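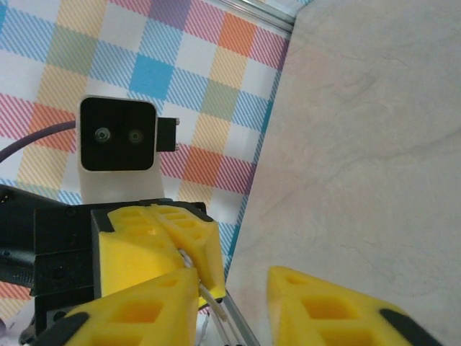
Nikola Szewczyk asked us whether a bright plaid can go next to a gray marble-look surface without the two fighting each other, and whether the colors will still look the same after a year of washing. We get some form of both questions most weeks, so they come first. The rest of the page covers cutting, sewing, stains and returns for Suvent plaid and check fabrics.

Will a multicolor plaid look too busy beside a marble-look counter or table?

Usually it won't. Gray with soft beige streaks is a quiet background and most colors sit well on it. The trouble starts when the hard surface has strong dark veins, or when there is a second pattern close by, such as floral chair pads or striped curtains. If you are unsure, order a swatch and leave it on the surface for a full day. Look at it in the morning and again at night with the lights on.

Which plain colors go with a plaid that has blue, orange, yellow, green and purple in it?

Pick one color from the plaid and repeat it. Sky blue and sage green are the easiest. Pink-red and orange work for small things like napkins or a seat cushion, but a whole wall in either one will take over the room. White goes with everything and shows every crumb.

Do the colors fade?

All dyed fabric fades in direct sun. Purple and pink shades tend to show it first, pale yellow last. If the cloth lives near a south-facing window, turn it end for end every month or so. Washing inside out in cool water slows fading down. Skip bleach, including the "color safe" kind, unless you have tested it on a hidden corner.

Does the fabric shrink?

Allow 5 percent in length on the first wash. Width changes less. We recommend washing and drying the whole piece before you cut it. If you would rather not wash first, add the extra to your measurements and accept that the hem may pull a little.

How much should I buy for a tablecloth?

Measure the top. Decide on the drop, meaning how far the cloth hangs over each side, and add that twice to the length and twice to the width. Then add your hems. Eight inches is a common drop for everyday use and keeps the cloth off people's laps. If your table is wider than the fabric, you will need a seam.

How do I hide a seam in a plaid?

Don't put it down the middle. Use one full width in the center and split a second width into two strips for the sides. Match the checks at the seam line, pin every crossing, and sew slowly. You will need one extra pattern repeat for each added length. Ask us for the repeat before ordering, as it differs between designs.

My checks are running at a slant. Is the fabric faulty?

Check how it is lying before anything else. A cloth that has been set down at an angle will show its checks as diagonals. Square it to the table edge and look again. If the pattern still drifts away from the cut edge, the fabric may be off grain. Pull it gently from opposite corners while it is damp, then press it. If that doesn't straighten it, write to us before cutting.

Can I use plaid fabric under a board or a slab?

Yes, but check that the board doesn't slide. Cotton on a smooth table moves easily, and a heavy piece on top can drag the cloth with it. A thin rubber mat under the cloth stops this. Metal edging can snag a loose weave, so run a finger along it first and file down any burr.

What is the difference between Irkine and Amorum?

Irkine is our lighter weight, suited to napkins, curtains and summer cloths. Amorum is heavier and holds a crease better. Both come on 50-inch rolls. Amorum takes longer to dry and should not be tumble dried on high.

How do I get coffee or grease out?

For coffee, rinse from the back with cold water, work in a little dish soap, wait ten minutes and wash as normal. For grease, put dish soap on the dry fabric before any water touches it. Do not iron or machine dry a stain you can still see. A set stain can sometimes be lifted with a long soak in oxygen cleaner, but test for color loss first.

Can I iron it?

Yes, on the cotton setting, slightly damp, from the wrong side. Press along the grain. Moving the iron diagonally stretches the checks out of square.

How do swatches work?

You can order up to 5 at a time. They are small, so a large plaid will not show its full repeat. The product page has a drawing of one complete repeat with measurements. Swatches are cut from whatever roll is open, and shades can differ slightly from one roll to the next. If you are ordering in two batches for the same project, tell us and we will try to use the same roll.

Can I cancel or return a cut length?

You can cancel within 24 hours of ordering if the fabric has not been cut. Cut lengths can't be returned unless there is a flaw in the cloth. Please check the whole piece before washing or cutting, and send a photo of any flaw with a ruler next to it.

Who do I contact about a sewing question?

Write to the workroom through the contact form and mark it for Sławomir Kubiak. Include your table measurements and the name of the fabric. The workroom is closed for part of March, and replies are slower then.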